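How to keep a table surface nice for many years
By Ibsa Assefa

Most damage to a table comes from small things we do every day, and it is easy to avoid when you know them.

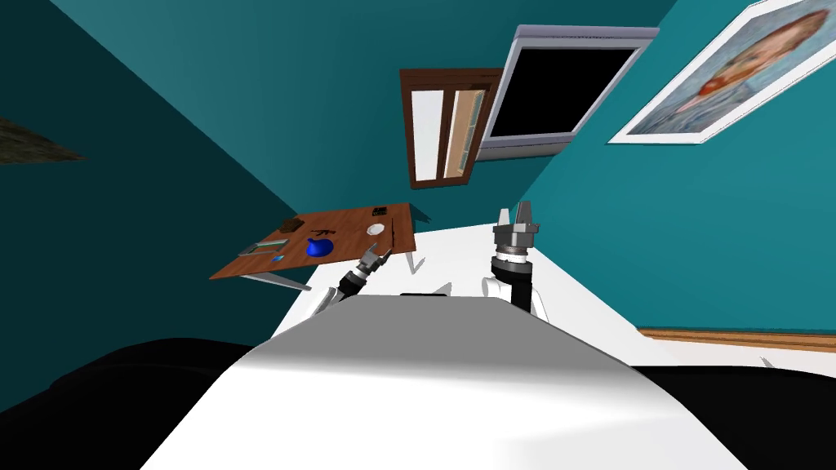 The first enemy is water that stays. One wet glass does little harm, but the same glass in the same place each evening will leave a ring. I keep 4 cork mats in the middle of the table, where everybody can reach them.

For daily cleaning use a soft cloth, only a little damp, and dry the surface afterwards with a second cloth. Washing-up liquid is fine, one drop in a bowl of warm water. Please do not use the green side of the sponge. My neighbour did this on her white Harnberg table and now it has dull patches which you see every time the lamp is on.

Old rings on oiled wood can often be helped. Rub very lightly with fine paper, always along the grain, then wipe off the dust and put a thin coat of oil. Wait a quarter of an hour and take away all the oil that did not go in – this step many people forget, and then the table is sticky for a week. Lay the oily cloths flat outside to dry before you throw them away, as they can catch fire by themselves when they are folded.

On a painted or white surface do not sand anything. Try a paste of baking soda and water with your fingertip, first in a corner under the edge.

Hot pans need a thick board, also when you think the pan has cooled. And if the table stands by a window, turn it once a year so that the colour changes evenly. I do mine in August, when my sons are at home to lift the other end.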